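3.2 Work surface height and reported discomfort

Participants prepared food at a standing work surface for two sessions, one at the height they used at home and one at a height set from their own elbow measurement.

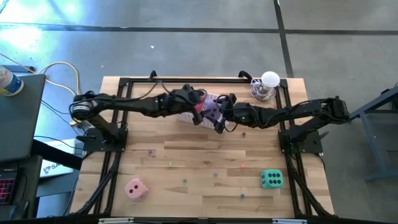 Figure 4. Table with a butcher-block top on a concrete floor.

Elbow height was taken with shoes on, following the procedure in Nyamweya and Prins. The set height was 9 cm below the elbow for chopping and kneading alike. Each session lasted 30 minutes, with a seated break between the two. Discomfort in the neck, lower back and wrists was rated on the Statura scale before and after each session.

Seven participants rated their lower back lower at the set height. Two, both of whom had high counters at home, preferred what they were used to and reported more wrist strain when the surface was lowered. Neck ratings changed little. Kneading was harder on the shoulders than chopping at either height, which agrees with De Haan's earlier results for bakery workers.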